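My month of folding shirts for a robot that isn't there yet

So I promised a few of you an update on the new gig, and then February got away from me completely. Sorry! My mother had her knee done, the dishwasher died, and every spare hour I had went into folding. Yes, folding. I have folded more laundry this month than in all the years my kids lived at home (and they were messy kids, bless them).

For anyone who missed the last post: I'm helping Esperanza Requena, my old neighbor from Zirora Street, on a project called Plendik. The idea is that a robot should one day be able to fold clothes and put them away, and the way it learns is by being given lots and lots of examples. You hold a gripper in your hand, you do the job with it, a camera on the gripper records the whole thing, and that's one example. Then you do it again.

I thought it would be like using salad tongs. It is a bit like using salad tongs, if the tongs were chunky and you had to do everything you normally do with ten fingers with two fat ones.

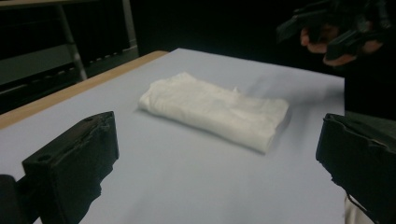
The first week I was terrible. I pinched too deep and grabbed every layer at once, or I pinched too shallow and got nothing but air. Esperanza kept telling me to slow down, and I kept telling her I was going slow! When she played one of my tries back for me I could see what she meant. I was going in like I was swatting a fly. My aunt Edith Bedoya, who ironed for a living and had opinions about collars, would have been ashamed of me.

What I've learned since is that a good example doesn't have to be a pretty one. I used to stop and start over whenever a corner slipped. Esperanza asked me to quit doing that, and to just fix the corner and keep going, so the system gets to learn how a person gets out of trouble as well. That took a load off my mind, I can tell you. We only throw one out if something goes wrong with the recording, or if I wander off in the middle to answer my phone (that happened 2 times, and I heard about it both times).

The other thing is variety. I wanted to fold the same way every time, because that's how I am, and my linen closet will back me up on this. But she likes us to start with the cloth in a different spot, turned a different way, sometimes neat and sometimes in a heap. My best session so far was 42 examples before lunch. My worst was 19, and I went home and lay down on the rug.
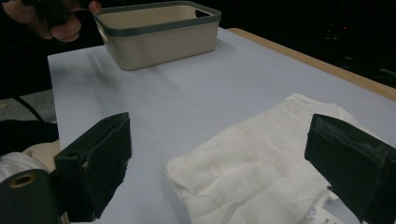 We're a little over 200 between us for the shirts now, and Esperanza says that's a decent start, which I've decided to take as a compliment. She has a spreadsheet where each one gets a line and a short note. Mine tend to run long. She has asked me, very nicely, to stop writing "oh dear" in the notes column.

Next up is towels, which I'm looking forward to, and then socks, which I am not. If any of you have a good method for matching socks when you can't feel them with your fingertips, please leave it in the comments. I do read them all, usually with my coffee at six in the morning, and I still owe Carol's group that lemon bar recipe. It's coming, I just have to find the card.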